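Torkarton tall cabinet with desk, white: a review after most of a year

By Tadhg Buckley 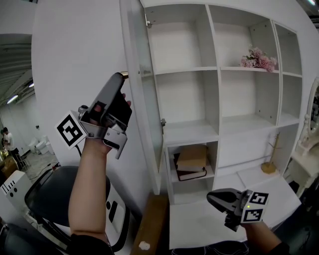 Why I wanted one

I'd been looking for something like this for a long while before I bought it, and I looked at far more of them than any sensible person should. What I wanted was a piece that could hold books and a few pretty things at the top, give me somewhere to sit and write underneath, and have at least one door I could shut on whatever I hadn't got round to sorting. You'd think that would be easy to find. Most of the ones I saw had either a proper desk with a mean little shelf stuck on it as an afterthought, or a lovely big cabinet with a flap you could just about rest a postcard on.

The Torkarton came up when my sister was looking for a wardrobe, and she sent me the link with three question marks after it, which is her way of telling me to make my mind up. It was 436 pounds with delivery. I did look at the Brallel as well, which is the one everybody seems to recommend, but by the time you've added the upper doors it gets very dear indeed, and the Liao was a bit too narrow for my books. So Torkarton it was, and it came in November on a wet morning, in more boxes than I had cleared space for.

Putting it together

Set aside a whole day. I mean that kindly! The instructions are drawings only, and they're good drawings, but a couple of the panels look very much alike until you've screwed one in back to front. I did exactly that with a shelf panel and had to undo it all and have a cup of tea before I could face it again. There are 111 fixings in the bag (the sheet lists them, so I checked, being the sort who does) and every one was there, with a spare of the small ones that always roll under things.

You will want 2 people for the upper section. My neighbour held it while I got the bolts through, and I don't think I could have done it alone without a bruise or a marriage ending. Once it's up it doesn't wobble at all, but do use the wall strap.

The doors

I was worried about the frosted glass, having had a frosted door on a bathroom cabinet years ago that showed every fingerprint going. I'm pleased to say this is much better behaved. It lets enough light through that the cabinet doesn't look like a great white slab, and it blurs whatever is behind it nicely, so you needn't be too tidy.

The knob is a small brass-coloured one and I have mixed feelings about it. I love the look of it against the white. It's little, though, and it sits right at the edge of the door, so anyone with big hands or sore fingers will find it fiddly. My mother, who has arthritis, opens it by getting a fingertip behind the door instead, and that does the job well enough. If it bothers you, a bigger knob from any hardware shop would be a five-minute change.

The hinges are silver-coloured metal and show on the inner edge when the door is open. Some people will mind the mix of silver and brass. I did for a week or so and then forgot all about it. They needed a small turn of the screwdriver after the first month, when the door had dropped by a hair, and they've stayed put ever since.

The shelves and cubbies

Now this is where I think they've been clever. The open part at the top is split up into separate compartments, with a narrow column of shelves down the right-hand side, and it stops you from doing what I always do with a long shelf, namely filling it from end to end until it bows. You put one thing in each and it looks as though you meant it. A bunch of pink artificial flowers has the middle one to itself, and I'm not a bit ashamed of them, they cheer the whole thing up. I like leaving the one on the upper left with nothing in it, though I have to fight myself over that.

Lower down there's a cubby that takes a stack of books lying flat. I prefer them flat in there, with the biggest at the bottom, because you can lift the top one off without the rest falling over sideways. Beside it is a lower shelf just right for a wooden jewellery tree, the sort with a round base, and it's a much nicer place for necklaces than a drawer where they all knot themselves together.

The narrow column is the one part I'd change. It's too slim for most of my books and ends up collecting little bits and bobs. If the shelves in it were spaced a touch further apart I'd have no complaint.

The desk

The desk surface is white like the rest, and it's a good place to write letters or do the bills. It wipes clean with a damp cloth. I'd keep tea on a coaster all the same, as I left a ring once and had to go at it for ages with bicarb. A black office chair suits it well enough, though I keep thinking a white one would be prettier.

If you've a dressing table already, it makes a good neighbour for one. There's an ornate white vanity with a curved mirror just along from it, and the two look rather fine together, the plain one and the fancy one, when I'd been afraid they would squabble.

A word on the weight

It's heavy, around 60 kilos I'd guess, and once the books are in you won't be shifting it to hoover. Decide where it's going first. I bought a set of Stustix felt pads for the feet and put them on before it was stood up, and I'm very glad I did, as there's not a mark on the floor.

Would I buy it again?

Yes, I would, and I've told my sister so. The knob could be bigger and that right-hand column could be more useful, but I sit at it most evenings and it still pleases me when I come into the room with the lamp on. Four stars from me, and I'd have given it the fifth if they'd put labels on those panels.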